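Rala is hiring a crime and courts reporter for its Movden newsroom. The job is full time and permanent, and we would like the new reporter to start in April.

Rala is a local news site with a small print edition on weekends. The paper behind it has been published under one title or another since 1872. We cover Movden, Deltau and the towns between them. The newsroom has 3 reporters on the daily desk, an editor, and a copy editor who works evenings.

## The job

You would cover police, fire, the county court and missing persons cases. Most days begin with the overnight police log and calls to the dispatch desks. You would file short items before noon and one longer story later in the day. On court days you would be in the building from the first hearing and file from there.

A growing part of the work is checking videos and posts that readers send us. Last year almost 200 clips came in through the tip line, many of them showing arrests, crashes or fights. We published stories from 67 of them. The rest were old, from somewhere else, or could not be confirmed with anyone who was there. You would be expected to find the first upload, work out the location, talk to witnesses, and get a response from police before anything runs.

We don't name people who have been detained but not charged. We don't name victims of kidnapping or domestic violence without their consent, and we blur children. If you disagree with one of these rules in a particular case, bring it to the editor before you file.
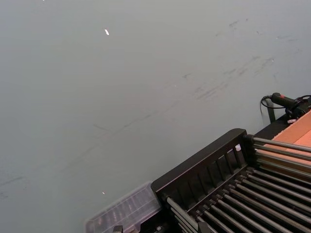
The beat also includes follow-up. When we report an arrest, we report what the court did with it, even if that takes a year. The current reporter, Femi Okafor, keeps a case list that is checked every week, and you would take it over from him. He is moving to the county government beat and will be around for questions.

## What we need from you

- Two years or more of reporting experience. Student and radio work counts.
- Clean, accurate copy on deadline.
- Experience reading charging documents and court calendars, or a willingness to learn quickly.
- A driver's license and use of a car. We pay mileage.
- One weekend shift in every three, with a weekday off in return.

A second language is useful but not required. A journalism degree is not required.

## Pay and conditions

Pay follows our union scale and depends on experience. The exact step will be given in writing before the interview. Health coverage starts on the first day. After a violent or distressing story, reporters can take the next shift off without using leave, and counseling is paid for.

The office is upstairs in the Onishi Building, across from the bus station. There is an elevator at the rear entrance. Two days a week can be worked from home once you have settled in.

## How to apply

Send a resume, three published stories and a one-page letter to Angharad Lougher, editor. At least one of the stories should be about crime, courts or an emergency. In the letter, tell us about a story you held back or corrected and how you handled it.

Applications can be left at the front desk or sent through the jobs page on our site. Shortlisted applicants will do a paid writing test of two hours, followed by an interview with the editor and one reporter. Everyone who applies will get a reply.

Posted 2023-01-30. Open until filled.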